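Workshop notebook, glaze shelf
1 January 2021

Happy new year to whoever picks this book up next! I came in for an hour to unpack the kiln and have been here most of the day, so I am going to write the whole thing out while the tiles are in front of me and before my notes on the backs of envelopes go the way of the October ones.

The subject is still wood ash. For anyone who has missed the last dozen pages, I have been trying to get a decent, quiet, slightly runny ash glaze out of the apple prunings from Ocampo, the orchard up the hill, to go on the Honden stoneware that we all use for mugs and bowls. Thắng Hầu burned the prunings for me in the old oil drum and very kindly kept the nails and string out of it (mostly). I had two full buckets of grey fluff to start with and I now have a good deal less.

Preparing the ash

I washed half and left half as it was. I know opinions in this building are divided on washing, and Giang Bạch has told me more than once that I am pouring the best part down the drain, so it seemed only fair to try both side by side and stop arguing about it over the sink.

The washed lot had three changes of water, with a night's settling between each. Wear gloves for this, please. The water feels slippery, like soap, and that is the lye doing it, and my knuckles were sore for two days after the first batch, when I thought I could manage bare-handed. I skimmed the charcoal off with a tea strainer, poured away the water down to the sludge, spread the sludge on plaster bats and left it on the shelf over the radiator. It dries into lovely pale flakes that crumble at a touch. After that it all went through the 50 mesh, twice.

The unwashed lot was simply sieved dry, outdoors, with a mask on and my back to the wind. It is dreadful stuff to breathe. It also has to be used fairly promptly once it is mixed, as the slop goes thick and then thin again and then sets like custard at the bottom of the bucket. I have written USE SOON on the lid and underlined it.

Recipes

Everything is measured by dry weight. The feldspar is the ordinary potash one from the blue bin and the clay is the bagged ball clay, not our reclaim. I should like to try reclaim one day, but one muddle at a time.

Tile A: ash 38, feldspar 38, ball clay 24, washed ash.
Tile B: the same, with unwashed ash.
Tile C: ash 50, feldspar 30, ball clay 20, washed ash.
Tile D: the same, with unwashed ash.
Tile E: Zornstead base straight from the bucket, with nothing added, so there was something familiar to look at.

Each tile was made as an upright L so that I could see how far things ran, and each had one dip over the whole face and a second dip over the top third. I counted to three for each dip and tried hard to count at the same speed, although Delia Escobar came in with a question about the clay order during tile C and I suspect that one had a longer bath than the others. I have put a small cross beside it on the shelf plan for that reason.

I also glazed two little bowls with A and C, being an optimist.

The firing

Godlow was packed with Bình Triệu's planters on the lower two shelves and my tiles and bowls at the top, at the front, where I could see a corner of them through the spyhole. For newer people: Godlow is the kiln with the dented door, and its controller still thinks in Fahrenheit whatever we say to it, so all the figures in the firing book are in Fahrenheit as well. Please don't convert them in pencil beside the originals. Somebody did that last year and for several pages I can't tell which number is which.

The climb was slow to begin with on account of the planters, which are thick in the foot. After red heat I let it go at the usual rate, up to 2290, with a hold of 30 minutes at the top and then off, with no controlled cooling. I would like to try a slow cool next time. Giang Phí has had some very handsome satin surfaces that way, and she was good enough to leave me a copy of her schedule, which I have folded into the back cover of this book. Do put it back if you borrow it.

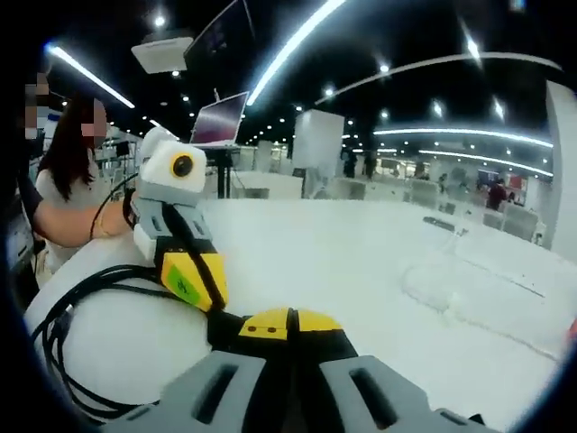
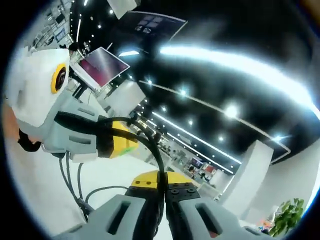
What came out

Tile A is the one I keep picking up. It is a soft greeny straw colour, clear where it is thin and milky in the overlap, with that fine broken pattern of little rivulets that made me want to do all this in the first place. It ran a short way and stopped well above the foot. On the throwing rings it has gathered in each groove and gone a shade darker, so I think it will be happiest on pots with some texture to hold on to, and perhaps a bit dull on anything very smooth.

Tile B is glossier and greener, and it has travelled further. There are a few pinholes near the top edge. I can't honestly say it is worse, and Giang Bạch will be delighted to read that, but the difference between them is plain enough that we ought to stop writing simply "ash" on bucket lids and say which sort.

Tile C ran right down the upright and made a pool on the foot of the L. The pool is the prettiest bit of glass I have had out of that kiln, bluish at the deep end and full of tiny bubbles, and it is no use to anyone on the outside of a mug. I am wondering about it for the inside of shallow dishes. It has crazed all over, and it pinged at me the whole time I was writing the labels, so not for food until I have thought about that properly.

Tile D ran off the tile altogether and on to the kiln shelf. My fault entirely! I had put a cookie of scrap clay under every tile but had made them all the same size, and D wanted a saucer. The shelf is chipped clean and ground back, and has had two fresh coats of wash. It is drying on its edge by the door, so mind your shins.

Tile E looks just as Zornstead always looks, bless it.

Of the bowls, A is good and has gone home with me for porridge. C has stuck itself to its cookie and will have to be ground off, and I shall probably keep it for paper clips.

A word on the planters

Bình, they are all fine. One has a hairline at the drainage hole, on the inside only, and I have turned that one to face the wall so you can find it. There is no glaze on any of them from my misadventure upstairs, as the shelf caught the lot.

To do

Mix a proper bucket of A, washed ash, enough for the dipping of tall mugs. It needs a stir for a full minute before use and again between pots, as the ash drops very quickly.

Try A with the ball clay put up a little and the ash down to match, to see whether it stiffens without losing the rivulets.

Repeat C, with nobody asking me anything during the dip.

Make larger cookies, with a rim.

Ask Thắng whether there will be more prunings this winter, and whether the pear wood could be burned separately. I have never tried pear and I am told it is quite different, though the person who told me could not remember how.

Buy a new tea strainer for the kitchen. The old one lives with the glazes now and must not go back.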